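News > Food and Drink > Restaurants > Branch Notes

Kirketell opens second grill room at Bivley

Kirketell, the charcoal chicken restaurant, has opened its second branch in Bivley, on the ground floor of the Petchrat building. The unit was previously a shoe shop. It has 14 tables, a takeaway counter to the left of the entrance and a kitchen which can be seen from most seats.

The menu is the same as at the first branch, with one addition, a half bird with two sides priced for lunch only. Soup is refillable for anyone eating in. Drinks are not, apart from black tea, which is served in mugs and topped up on request.

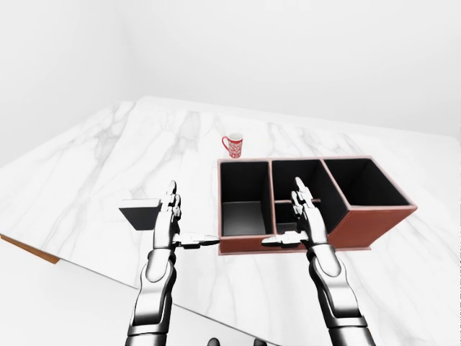
Red mug with a white pattern, on a marble table.

Birds are brined overnight, dried on racks and cooked over charcoal in a closed grill. The kitchen uses lump charcoal only. Briquettes burn more evenly but leave more ash, and the extraction at Bivley has a smaller filter than the one at the first site. A whole bird takes a little under an hour. Orders for three or more whole birds should be placed by 4 pm for collection the same evening.

Four sauces are offered: plain lemon, garlic, medium and hot. The hot sauce has been changed. The earlier recipe used dried chillies alone and varied from batch to batch – the new one uses a fermented paste from Wusedier, thinned with vinegar, and is more consistent. It is also saltier, and the basting salt has been cut to match.
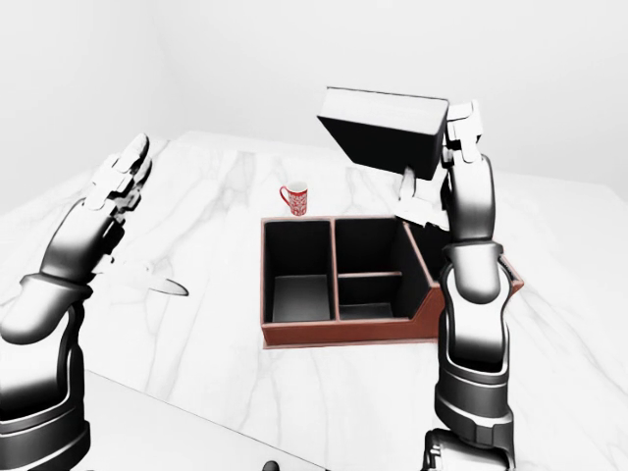

Can the refillable soup be ordered without a main course?
It can, at the price shown on the lunch board, but only before 5 pm. After that it is served with mains and platters.

The soup changes daily. Corn and chicken appears most often, followed by a clear broth with ginger and greens. Both are made from the roasted frames, so the broth has a slight smoke to it, which some diners will like more than others. It was hot and properly seasoned on our visit, although the second bowl took some time to arrive.
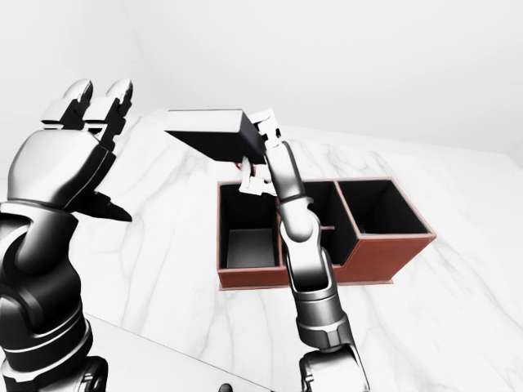

Rice is cooked in small batches and comes plain or with garlic. Plain is the better match for the hot sauce. The grilled corn was dry at the tips and would be improved by basting. Chips are cut thick and fried twice.

Seating is a mix of tables for two and tables for four, and two of the larger ones can be joined for groups. Bookings are taken for six or more. The side entrance has no step. Parking behind the building is free for the first hour with a stamped receipt. 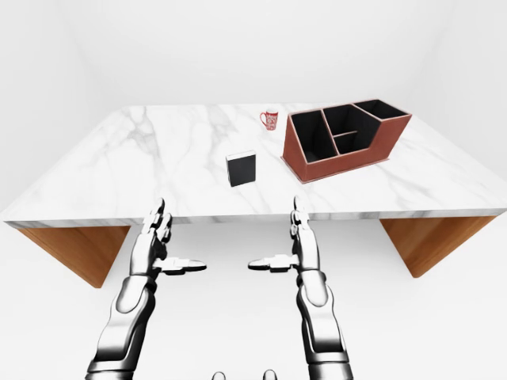 Marble tabletop on wooden legs.

Kirketell, Bivley, is open from 11 am to 9.30 pm, with last orders for whole birds at 8.45 pm. Delivery will start in October. Loyalty cards from the first branch are accepted – stamps can be used at either address.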